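May 14, 2019
Drumard shared workshop, back bench
Two-arm build, lunch packing

Picked up where the last entry stopped, with the bag refusing to be a rigid body. I had spent an embarrassing amount of the evening before last writing a tidy little model of it as a box with a missing lid. The bag has not read the model.

State of things at the start: both arms homed, both grippers closing on command, the table cover still creased. I keep meaning to iron it. The creases show up in the depth data as a very low mountain range, and the planner treats them with more respect than they deserve. Turned the floor threshold up a notch and moved on.

Changed today:

Left grip moved higher on the bag, onto the upper fabric near the mouth. It used to go for the middle of the side panel, which gave a nice firm hold on a part of the bag that has no say in where the opening goes.

Right gripper now takes the container by its top edge. Taking it by the sides meant the fingers had to go into the bag along with it, and then they had to come out again, usually bringing the lining or the container or both.

Closing force on the left brought down to 31 percent. At the old setting it held beautifully and left a dent. At 20 it let go halfway through and the bag sat down like a tired dog.

Zipper opened all the way before each run. By hand. Anyone who wants the robot to do the zipper is welcome to the next free evening and the one after that.

The sequence, for whoever has the bench next: left arm takes the bag and lifts a little, right arm takes the container, carries it over the opening, tips it upright, lowers. Left arm pulls gently outward during the lowering. That last bit is the new part and I am unreasonably pleased with it. It is the thing a person does with the other hand without noticing, and it took me most of a week to notice.

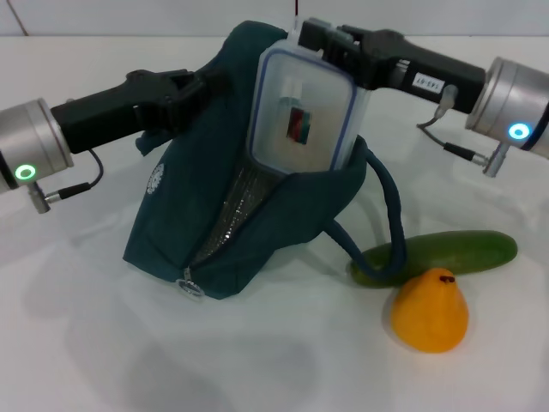 Container in the mouth of the bag, both grippers still on. Left ring green, right ring blue.

The bag gets pulled over at a slant with both arms on it. I was going to correct for this and then decided the slant is fine. A bag standing straight would photograph better, but the container doesn't care, and every attempt to straighten it so far has added a step and a new way to drop things.

The strap is a separate problem. It goes wherever it likes, and where it likes is over the cucumber. The segmentation then reports a short cucumber, which is fair enough from its point of view, and the pick point shifts off to the right. Options are to move the produce farther out, tuck the strap behind the bag before starting, or teach it what a strap is. I tucked the strap behind the bag. It came back.

The little bottle stays inside the container through all of this. It is there so the load is off center and can move, since an empty container flatters the whole setup. I packed it with the same bottle every time. A run with something heavier is on the list below, after I find out what the wrist thinks of it.

Runs after the changes: 7, all logged. Went in clean the first time, caught on the zipper edge the second, went in clean again, and then I bumped the bench. I am leaving the bumped one in the log because the bench will get bumped again. The remaining ones were all in, though one of them took the scenic route and stopped for a while above the opening as if it had forgotten what it came for. That was the grip check timing out. Longest run in the log is 305 seconds, and almost all of that is this one arm hovering.

My hand time for the same job, zipper excluded, is four seconds. I mention it so that it has been mentioned.

Cables. The leads under both grippers still hang in loops. They have been clear of the bag so far, but the left one swings when the wrist turns quickly and I don't trust it. Wants a clip or a bit of sleeve. There was a packet of Fliva clips in the second drawer, and now there is a packet with one clip in it. If you took them, good choice, they're nice clips, please bring back two.

Also: the label on the right gripper reads 143-07 and is upside down from where the head camera sits. I have read it wrong twice in the parts log. The log is now right. The label is staying as it is, as I'm not taking that gripper off again before July.

Software side, short version. The frame recorder wrote 1,822 frames before the disk complained, and I had to clear out the old Melldale runs to get going again. Those were backed up on the shelf drive, and I checked before deleting, which I would like noted given what happened last time. The Antwi branch of the planner is merged. It fixed the wobble near the top of the lift and introduced a small shrug at the end of every move, as though the arm had its doubts. Harmless so far. Will look at it when it stops being harmless.

To do:
Iron the table cover. Or find a flatter one.
Shorten the grip check timeout and have it try again before it gives up.
Clip the left cable.
Heavier load in the container, slow speed first, hand on the stop button.
Cucumber next, then the pear-shaped thing. I expect the cucumber to be easy, and I'm writing that down so I can be reminded of it.
Something about the strap.

Arms parked and powered down at the end, bag zipped, produce back in the fridge on the middle shelf. It has been handled by grippers all evening, so please don't eat it.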